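Wornutora Tidy-Up Study: Frequently Asked Questions
Last updated July 24, 2025

What is Wornutora?
Wornutora is our method for teaching two robot arms to clear a messy table from a small number of human-led demonstrations. We love this problem! Everyone has a table like this, and almost every object on it asks for a different grip. 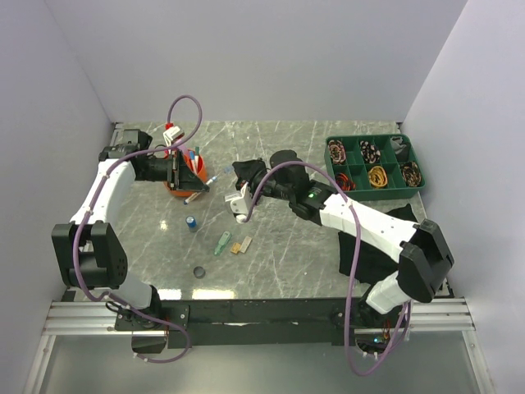 Why use everyday clutter instead of matching test blocks?
Our interest is in what the policy does with things it can't treat all alike. Blocks are easy to compare across labs, but they hide the hard part. Pens bunched in an orange cup, with one sticking out sideways under the left gripper, make the arm choose an approach angle before it chooses anything else -- and a crumpled black cloth has no fixed shape at all. We want that variety in every session.

How much data did you collect?
The training set has 1338 demonstrations, and we held out 200 more for testing. Each one is split into short segments by a labeling tool we call Hukthorpe, which looks for changes in gripper opening and arm speed. It still gets confused when both arms slow down together, so we check those segments by hand.

Do the two arms share one policy?
Yes, and this was the most exciting change we made. Our first version, Tratness, ran a separate policy for each arm and passed short messages between them.
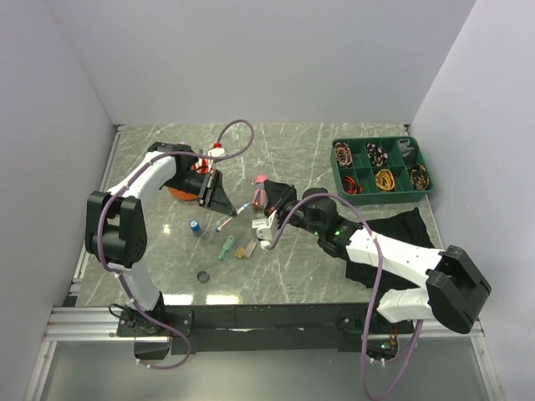 The messages often came too late to be useful, and both arms would wait. With one shared policy, stalls on the held-out tasks dropped from 45 to 12. We still see a few when both arms want the same object (a tie-break rule is next on our list).

What do the wrist cameras add?
Close range! The fixed view is good for planning which object to go for, but an arm can block it just when the fingers need to line up. From the wrist, the policy gets the object and both fingertips in one view. Glare on a shiny tabletop is still a nuisance, so we vary brightness during training.

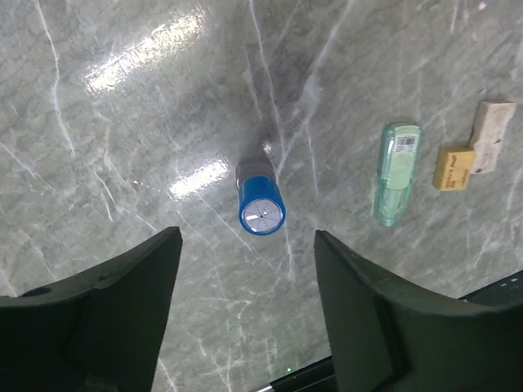 Can I run this on my own arms?
Probably, with some work. You'll need two arms, a fixed camera and a camera at each wrist. Expect to record new demonstrations if your grippers are shaped differently from ours. The notes in the Grīnberga code package cover calibration, and we'd start there.

What doesn't work yet?
Cloth, mostly. The policy can pick it up but has no real idea of folding. Very thin objects lying flat are also slow going, and see-through plastic can throw off the grasp point.

When is the next release?
We're aiming for March. It will include the failed runs as well as the good ones, with the segment labels for both.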